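Small thread about fruit, a basket and a white table. I am reorganising my kitchen this April and I write down the progress, so please be patient with me and my English.

For two years I kept bananas in a deep glass bowl. The ones at the bottom were always brown before I remembered them. So I ordered a woven basket from Bestlow, the orange one, with the thick braided rim.

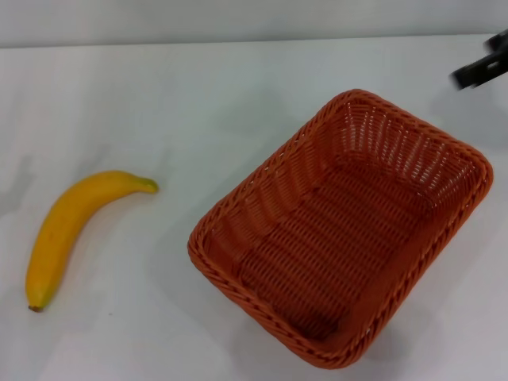
3/6

One banana to begin with, green still at the stem and with a few freckles. The basket is waiting for it. I like how the orange looks on white, it is warmer than I expected from the shop page.

The bottom is woven too, in rows, so crumbs go into it. My sister-in-law has the same kind from Javico and she shakes hers over the sink once a week. I will try a paper napkin inside first - easier to change, and it costs nothing.
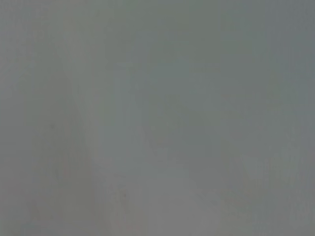 Also I learned that bananas should not lie together with apples if you want them to last. I did not believe this, but I tried it in March and the apples won. Now the apples live in the fridge drawer and the bananas stay outside alone.

About the table: I wanted a wooden one from Jastano at first, but the kitchen is dark in winter and white gives back a little light. It shows every drop of coffee, yes. I wipe it in the morning and again after dinner, and I have made peace with that. 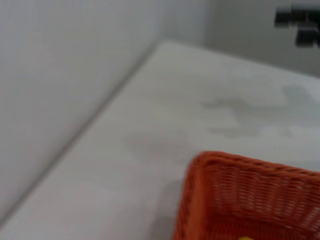 Next I have to decide on the bread. A second basket in the same orange, or a closed box? If you have used a basket for bread, please tell me whether it goes dry by the evening. I buy a small loaf, 400 grams, and I eat it slowly.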